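Vullolik Automation Lab
Home | Notebook | Cells | Procedures | Contacts

October, 14:20
Shirley Grewal

Cell 3, bin-picking rig. Went through the written working rules against what we do at the rig. The current sheet was copied from the Stunaveck cell and was meant for a conveyor, so a good part of it does not apply. Notes below are for the redraft and for whoever takes the next shift.

Speed. The sheet allows 1000 mm/s in the approach and gives no figure for travel below the bin rim. Mendia want a separate limit inside the walls. I agree. Proposed: 71 mm/s for any downward move below the rim until a contact is registered, then stop and hold. Lateral moves inside the bin are not to be made at approach speed under any circumstances, and the override on the pendant is to be locked while the program is in bin mode.

Reach-in. Nobody puts a hand over the rim with the drives live. The sheet says "when the arm is moving", and that wording has to go. An arm waiting on a plan is stationary and still live. Hold-to-run does not count as isolated either. Navickas raised this in their review of the old cell and it was never carried across. 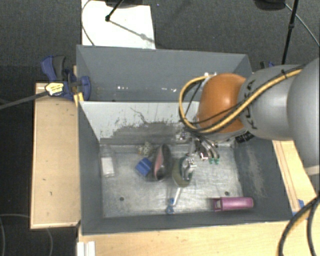 Hose and cable dressing needs its own paragraph in the rules. At present it is one line under "general condition". The check should be done with the wrist turned to both ends of its working range, at reduced speed, watching for snagging on the bin wall and for any pull at the ties. The slack loop that comes up round the left side of the orange joint is the part to watch, and the cable tie near the upper right end of the bundle should be listed as a named inspection point. A fixed tie position, marked with paint pen on the arm, would let us tell whether the bundle has crept. Interval: every 2000 cycles, or after any protective stop in which the wrist was below the rim.

Bin fixing. The clamps at the walls are currently treated as part of the furniture. They are part of the set-up and go on the start-of-shift list: handle closed, pad square to the wall, no movement when pushed by hand. If a clamp is disturbed, the bin frame is re-taught before the next run. No exceptions for "it only moved a bit", as the divider offset is taken from the same frame.

Object set. Mixed sets stay, but each object gets an entry with its mass and whether it is rigid or soft. Anything that can leak is emptied and capped before it goes in. Anything that has shed pieces is withdrawn and the floor of the bin wiped before restart.

Logging. Three unplanned stops in the same program means the cell is stood down and the log goes to me before a restart. Operators have been clearing and carrying on, then writing it up afterwards from memory. Stop code, joint positions and object entry to be noted at the time.

Open points:
- who signs off a re-teach when I am away
- whether the limit below the rim should also apply on the way up with a load
- Mendia to send their wording for the isolation step

Draft 2 of the sheet goes on the shared drive once the isolation wording is in. Old sheet stays on the cell door until then, with the reach-in line struck out by hand and initialled. SG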